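Section 4: Oiling Your Table

Before you start

Your Antunes table left the workshop with one thin coat of oil, enough to survive the truck ride and your first week of coffee. The rest is up to you. Set aside an evening and a morning, and read through to step 9 before you open the can. The can is easier to open than to close.

You will need:

Zastard table oil, the small can (part 2557)
The gray pad from the hardware bag (part 584)
Three cotton rags you don't want back
A bowl of water big enough to hold the rags
Patience, not supplied

CAUTION: Rags soaked in oil can heat up and catch fire by themselves, even hours later. A balled-up rag in a trash can is the classic method. See step 8, and please don't skip to it from here.

Oiling the top

1. Clear the table. Moving everything to one end and planning to swap later has been tried by many customers, and we have seen the line it leaves.

2. Wipe the top with a damp cloth, then dry it. Leave it alone for 30 minutes.

3. Rub the whole surface lightly with the gray pad, always along the grain. Light means light. You are knocking down raised fibers, and the table has done nothing to you.

4. Brush off the dust. Check the seams between the boards, where it likes to hide.

5. Shake the can with the lid on.

6. Pour a puddle the size of a cookie onto the wood and spread it with the first rag. Work from one end to the other and keep the coat thin. If it looks like a skating rink, you have used too much.

7. Wait 30 minutes, then wipe off everything that hasn't soaked in, using the second rag. Press harder than seems polite. Oil left sitting on the surface turns into a sticky skin that collects sleeves and homework.

8. Put the used rags in the bowl of water right away. Later, lay them out flat, outdoors, one layer deep, until they are stiff and dry. Then throw them out.

9. Leave the table overnight with a window open. Keep cats out of the room. They will have other ideas.

NOTE: The top will look blotchy the next morning. Give it a second coat, repeating steps 6 through 8, before you write to us.

Edges and underside

10. Do the edges with whatever is left on the third rag. The underside needs oil only once, in the table's first year. Piret Kļaviņa, who wrote the first version of this manual, did hers every June and wanted that on record.

Living with it

The table can be used gently after a day. Hold off on hot dishes and wet glasses for a week – longer if your kitchen is cold. Crumbs do no harm, but sweep them up before wiping, or you will be sanding your table with toast.
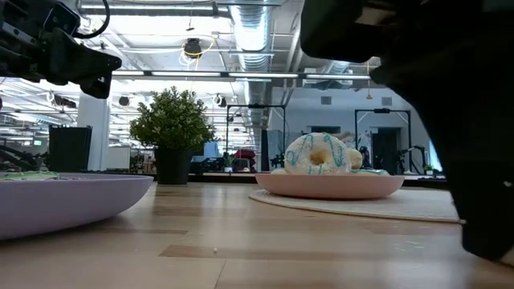 How often should I oil the table?

Twice a year is enough for most homes. If a few drops of water soak in instead of beading up, it's time for another coat, whatever the calendar says.

Dark rings

CAUTION: Don't use bleach, steam or the green side of a kitchen sponge. Rub the ring with the gray pad, along the grain, then oil that patch and wipe it as in step 7. A ring that survives two rounds has moved in for good – put a bowl on it.

Replacement pads are part 3017 and come from our Bararport store. Questions about stains go to Rimantas Jankauskaitė at the same address. Include the table model and what you spilled. The true version, please.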